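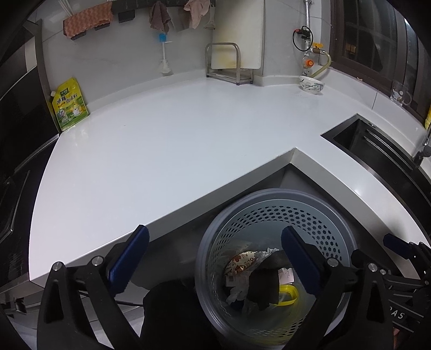

Rodrigo Collado had driven the mail between Lorow and Wotdale for so long that people along the road set their clocks by him, which he thought was unwise of them, because he set his own clock by the smell of bread from the bakery at Andale and the bakery was often late.

It was a wet morning in November when he found the letter. It had slipped down behind the wooden rack in the back of the van, where the floor met the wheel arch, and it must have been there a good long while, for the stamp had gone the color of weak tea. The address was written in a round, careful hand: Slamet Wattimena, 564 Krishnan Road, Wotdale.

Now, Rodrigo knew Slamet. Everybody did. Slamet tuned pianos, and when there were no pianos left to tune he mended accordions, and on summer nights he sat on his porch and played the ones he had mended, just to be sure of them, he said, though it could take him until midnight to be sure.

Rodrigo put the letter on the seat beside him and drove on through the rain. He did the farms first, and then the school, and then the long hill where the van always coughed, and the whole way he practiced what he would say. He tried it as an apology. He tried it as a joke. By the time he reached Krishnan Road he had forgotten both versions, and his hat was on backward.

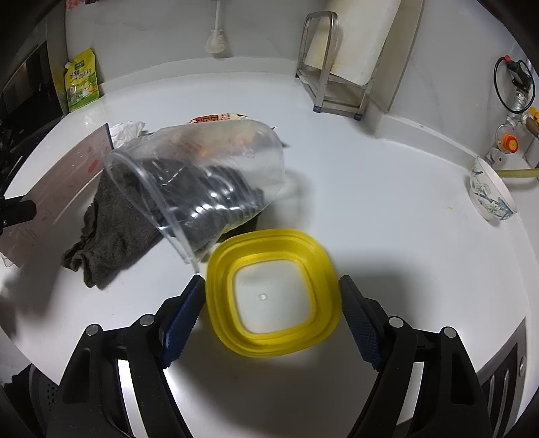 "You had better come in," said Slamet, looking at the hat. "You're dripping on my step."

They sat down in the kitchen, and Slamet made coffee, and then he turned the letter over and over and did not open it.

"It's from my sister," he said at last. "She went to sea as a cook, you know. We quarreled before she left – over a bicycle, if you can believe it – and I always thought she never wrote."

"How long ago was that?"

"Oh, 12 years," said Slamet. "We talk now, of course. She calls me every week, and she talks so long that my ear gets hot. But she has always said that I was the one who didn't answer, and I have always said there was nothing to answer, and we have had that quarrel too, on top of the bicycle."

Rodrigo looked into his coffee. He said that he was very sorry, and that the van was old, and that he ought to have swept it out properly. Slamet only waved his hand and slid a butter knife under the flap.

There were two pages. He read the first one standing by the window, where the light was better, and he laughed once, quite loudly. Then he read the second one and sat down again.

"What does she say?" asked Rodrigo, who knew very well that a mailman should never ask.

"She says I can keep the bicycle," said Slamet, and he got up to find the telephone.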